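Keeping a large sheet of paper flat on a work table
Home & Workshop > Tables and Work Surfaces
Asked by Stoseck, Aug 11, 2024

I cover a light gray tabletop with white paper off a roll. The paper keeps its curl and shifts when I lean on it. Tape along all four sides leaves residue that takes longer to remove than the paper does to replace. Is there a method that holds for 2 weeks without adhesive on the top?

3 replies

Gatti
Cut the sheet, roll it against the curl, and leave it in a tube overnight. Lay it face down the next day. Tape the underside of the table only, with the paper folded over the front edge. Residue there does not matter. Heavier paper shifts less.

Unon
just use a vinyl tablecloth

Bister
Do not cover the full width. Stop the paper short of one side and keep a strip of bare top for tools and anything with a hard edge. Screw heads in the top will wear through paper, so plan the strip to fall where they are. If one width of roll is too narrow, overlap two pieces and put the overlap near the far edge, away from where you work. Anything clamped to the table should go on after the paper. My cover has lasted almost 9 weeks this way.

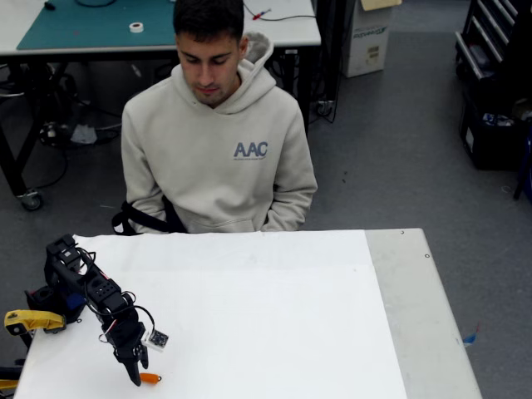
Related threads
Removing tape residue from a laminate top
Paper roll widths for long tables
Clamp pads that do not mark the edge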